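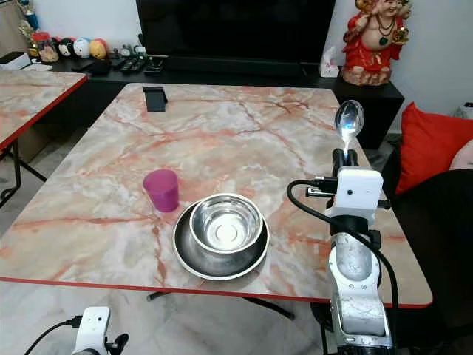
Why does my gripper let go of a spoon halfway through a lift?
In nearly every case we see, the finger pads have worn smooth, and the fix is a fresh pair of pads and a new grip calibration.

Trerker Replacement Finger Pads, for two-finger grippers

We sell a lot of these, and we're a little sorry about the reason. Pads from our August batch were molded too hard, and owners of the Sima and Ursu arms wrote in to tell us about dropped spoons, cups that slid sideways and, in one case, a steel bowl that landed on somebody's foot (a sore toe, thank goodness, and no worse). The batch came to 814 pairs. If the bag yours came in is stamped 117, please stop using them today and send us a note – we'll mail you a new pair at no charge, and you needn't return the old ones.

The new pads are softer and we test them for 3,000 closings before a batch goes out the door. They fit both arms without any trimming.

Before you lift anything again

1. Switch the arm off at the base and let it settle before your hands go anywhere near the fingers.
2. Slide the old pads off, wipe the fingers with a dry cloth and press the new ones on until they click.
3. Run the grip calibration with the fingers empty, and keep children and pets out of reach while it runs.
4. Bring the gripper up to the table slowly and check that it stops where it should, well before it leans on the edge.

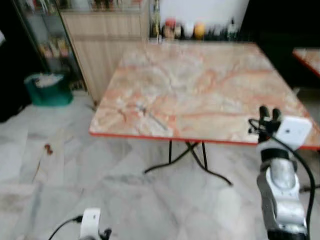
5. Try something light and unbreakable first. A plastic cup is just right, and please save the good china for another day.

Also fits: Tradden wrist kit, with the 55 mm adapter (sold separately).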